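Retour de la porte ouverte chez Catacutan

Mardi, je suis allé à la demi-journée portes ouvertes de Catacutan, dans la zone de Clarnton. Six entreprises y tenaient un stand, et j'ai passé presque tout mon temps au même, celui du projet Flamdale.

Le projet porte sur la manipulation de petites pièces avec un robot humanoïde à deux bras. Sur la table, une planche blanche avec des contours imprimés en noir et des pièces bleues à poser : des cylindres, de petits plots, une sorte de roue dentée. L'exercice consiste à mettre chaque pièce à sa place.

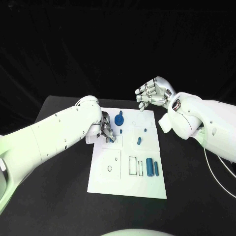
Le technicien nous a dit que les doigts posent plus de problèmes que les bras. Une pièce fine se pince du bout des doigts, et un écart minime au moment de la saisie se retrouve à l'arrivée. Ils ont enregistré 300 essais le mois dernier et en ont gardé 273. Les autres ont été écartés, surtout pour des pièces lâchées trop tôt.

J'ai demandé si les deux mains pouvaient travailler en même temps. Oui, mais pour l'instant l'une attend souvent que l'autre ait fini. C'est lent. Un enfant irait plus vite, et le technicien l'a dit avant moi.

La séance a duré quelque 21 minutes, questions comprises. J'aurais aimé voir le poste de commande, mais il était fermé au public. Ensuite, café dans le hall et retour par le bus de 17 heures.

La prochaine visite se fera sur le site de Nundanwood, en mars. Il faut s'inscrire à l'accueil, les places partent vite.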